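Capítulo 3
Lo que prometen las recetas: medir, estimar y creer en la cocina

Casi todos los manuales de cocina empiezan con una tabla de equivalencias. Una taza, tantos gramos; una cucharada, tantos mililitros. El estudiante la copia, la pega en la puerta de la nevera y no vuelve a dudar de ella. En este capítulo dudaremos bastante.

Tomemos el caso de la harina. Según se tamice, se vierta o se hunda el recipiente en el saco, una misma taza puede contener cantidades muy distintas. Las tablas suelen resolver el asunto con una sola cifra, sin decir quién la obtuvo ni con qué harina. Cuando Olaia Vidal revisó los recetarios escolares de Malville, encontró 93 recetas de pan que indicaban el volumen y callaban el peso. En su informe no afirma que fueran malas recetas. Dice algo más incómodo: que no había manera de saberlo.

Suele objetarse que las abuelas cocinaban a ojo y les salía bien. Puede ser. También es posible que recordemos mejor los guisos logrados que los otros, y que quien cocina a ojo durante décadas tenga en la mano una medida bastante fina, adquirida con la misma olla, el mismo horno y el mismo proveedor. Trasladada a otra cocina, esa destreza pierde parte de su valor — y el recetario que la resume en «un puñado» la pierde casi toda.
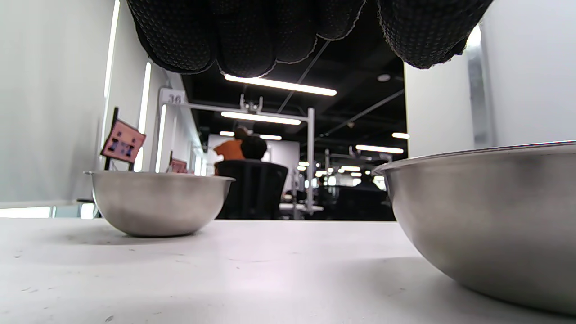

UTENSILIOS Y MEDIDAS

3.1 El cuenco no es una unidad

Un cuenco pequeño de acero inoxidable con el borde redondeado sirve para batir, mezclar o reservar. Como medida, sirve de poco. Los fabricantes anuncian a veces la capacidad hasta el borde, que en la práctica no se usa, y dos piezas vendidas como iguales pueden diferir. Conviene comprobarlo en casa: se coloca el cuenco sobre la balanza, se pone a cero y se llena de agua hasta el nivel de trabajo. Si marca 400 gramos, caben 400 mililitros con suficiente aproximación para la cocina. Para la miel o el aceite, ese mismo número en gramos ya no vale.

Tampoco la balanza merece fe ciega. Muchos modelos domésticos responden mal a cantidades muy pequeñas, y pesar 3 gramos de levadura en un aparato pensado para kilos es poco más que una conjetura con pantalla. En el método Reinholz, que se estudia en el apartado 3.4, se propone preparar alrededor de 200 gramos de una mezcla diluida y tomar de ella la fracción necesaria. Es un procedimiento razonable, aunque sus defensores exageran la precisión que se gana con él.

Antes de seguir, busque en su cocina una receta que utilice volúmenes y anote qué datos faltan para repetirla en otra casa. Los necesitará en el apartado 3.2.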